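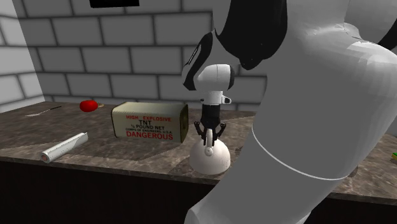
Kitchen cell in the sim, gripper on the kettle handle.

miranda_cell
Posted 1 November 2023
Grip on the kettle handle is fine in the sim until I start the lift, then the fingers slip. Closing force is at 70 per cent. Is it force or friction?

Khoa Khương
Friction, I'd say. Ours at Gilport was left on the default for every object until April. Put the force up to 90 as a quick check, then put it back.

rorinura5
Disagree. The handle is an arched loop, so look at the collision mesh first. If it's one convex hull the loop is filled in and the fingers are pushing on a solid lump.

Khoa Khương
Fair, but he'd see a gap at the fingertips then.

rorinura5
Not always – depends on the contact margin.

Yuxi Luo
Check the box as well. Its right end is close to the fingers. I'd move it left before changing anything else.

miranda_cell
Moved the box, no change. Mesh was a single hull. Split it into 64 pieces and it lifts now, force still at 70. Friction not touched.

Khoa Khương
64 is a lot for a kettle. I'd still set the friction properly.

miranda_cell
Will do that next, and try fewer pieces.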